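Kategorie: Kinderküche & Kaufladen | Häufige Fragen

23. Mai 2019, von der Redaktion Jeltine

Spielgemüse, Teller und Töpfchen: Was ihr uns am häufigsten fragt

Seit wir unsere Spielküche vorgestellt haben, ist das Postfach voll, und wir freuen uns über jede einzelne Mail! Ein paar Fragen kommen immer wieder, die beantworten wir hier gesammelt.

Welches Gemüse braucht man für den Anfang?
Viel weniger, als man denkt. Tomate, Möhre, etwas Grünes, und dann unbedingt eine Aubergine! Die wird gern vergessen, dabei ist sie bei uns der heimliche Star. Lila gibt es in der Spielküche sonst kaum, und die gebogene Form liegt auch kleinen Kindern gut in der Hand.

Mein Kind kennt Auberginen gar nicht. Lohnt sich das trotzdem?
Ja, gerade dann. Bei uns wurde sie erst als Banane serviert, später als Telefon benutzt und irgendwann tatsächlich als Aubergine gebraten. Nehmt beim nächsten Einkauf eine echte mit und legt beide nebeneinander. Das Vergleichen macht einen Riesenspaß, und manchmal probiert danach sogar jemand das Ofengemüse.

Was für Teller passen dazu?
Wir mögen einfache, runde Teller in Weiß, gern mit einem schmalen farbigen Rand. Gelb ist unser Liebling. Auf Weiß leuchtet jedes Gemüse, und beim Tischdecken sieht es gleich nach richtigem Restaurant aus.

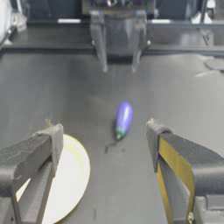 Wer mag, macht aus dem Servieren ein kleines Spiel: Ein Kind bestellt, das andere richtet an, und am Ende wird getauscht. Mehr als ein Teller und ein, zwei Gemüse müssen dafür gar nicht auf dem Tisch liegen.

Wie groß darf das Spielgemüse sein?
Klein ist schön, aber bitte nicht zu klein. Für Kinder unter drei Jahren zählt die Altersangabe auf der Packung, daran halten wir uns auch selbst ganz streng. Lose Blätter oder Stiele regelmäßig prüfen.

Wie macht ihr alles sauber?
Kunststoffteile kommen in lauwarmes Wasser mit einem Spritzer Spülmittel. Holz und Stoff nur feucht abwischen und über Nacht trocknen lassen.

Wohin mit dem ganzen Kram?
Wir haben mehr als 40 Teile und kommen mit zwei flachen Kisten aus, eine für Essen, eine für Geschirr. Das Einsortieren klappt sogar ohne Murren, wenn man »Marktstand abbauen« dazu sagt.

Kommt noch eine Liste mit Rezepten zum Nachspielen?
Ja! Im August, mit Nudelauflauf, Gemüsepfanne und Geburtstagssuppe. Schickt uns bis dahin gern eure eigenen Menükarten.

Diese Website verwendet Cookies. Mit der weiteren Nutzung stimmst du dem zu. OK | Mehr erfahren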